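Workshop tips picked up at the Hopkin open day

Quick one, typing this before I forget it all. Went to the November open day at Hopkin, the repair shop that's been putting robot arms on its benches. Went for the arm, came home with a page of tips for doing the same jobs by hand. Old desktops mostly. Fixing them, stripping them, getting them ready to pass on.

Osian Wynne ran the demo. Dilwyn Rees did the talking, and let us poke at scrap boards at the side table afterwards. Bring reading glasses if you go. I didn't.

Right, the tips.

Unplug first. Then hold the power button in for a few seconds. Then open it.

Lay the tower down flat, open side up. Everything is easier. Never mind that it takes up half the bench, clear the bench.

Touch bare metal on the case before you touch anything else. Do it again after you've walked across carpet.

Processor lever: down a little, out sideways, then up. Slow. It's springy, so keep hold of it the whole way or it'll fly up and clip something.

Lift the processor by its edges, straight up. No sliding. And don't touch the contacts in the socket, ever, not even to get a hair out. Dilwyn has seen more boards binned for bent pins than for anything else.

Old thermal paste -- isopropyl and a coffee filter. Not kitchen roll, it sheds. Wipe from the outside in so you don't smear it over the sides.

Putting one back: find the little triangle on the corner of the chip and match it to the mark on the socket. It should drop in on it's own. If you're pushing, stop.

Egg box for screws. One cup per job, in the order they came out. Costs nothing, beats the magnetic dish I paid for.

Something to hold the parts still. Hopkin prints its own fixtures, but a folded towel with a tea tray under it does fine at home. The point is a set place for every part, so you're not hunting with one hand full.

Pictures from the bench, arm at work on the desktops:

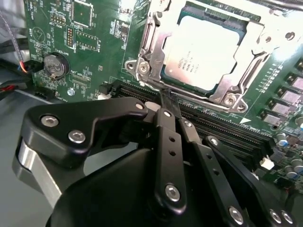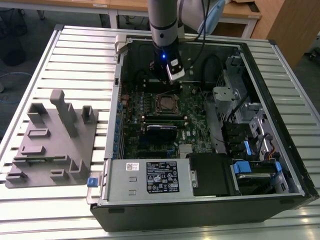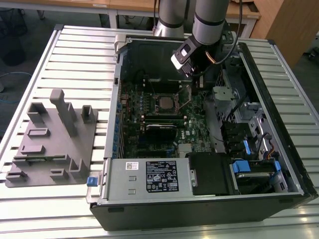
Someone asked how long till it's quicker than a person. Osian said he isn't racing it. Their arm software is called Skernura and it's been through 2000 practice runs, they want 3000 before they'd leave it alone with a customer's machine. Fair enough. I've done maybe a dozen and I wouldn't leave me alone with one either.

More bits I scribbled down:

Take a phone photo before unplugging any cable. Then one more, closer.

Dust -- soft paintbrush, and hold the fan still with a finger while you do it.

Leave the power supply shut. Swap it whole if it's dead. Do not go in there.

Coin battery gone flat? Clock resets every time you unplug, that's the clue. Check the number stamped on the old one and buy teh same.

Memory clicks in at both ends. Press till you hear it, most "dead" computers people bring in are just this.

The talk is 30 minutes and they ran it 2 times the day I went. Go to the later one if there's a next time, smaller crowd and you can get right up to the bench. Parking is round the back, past the skips.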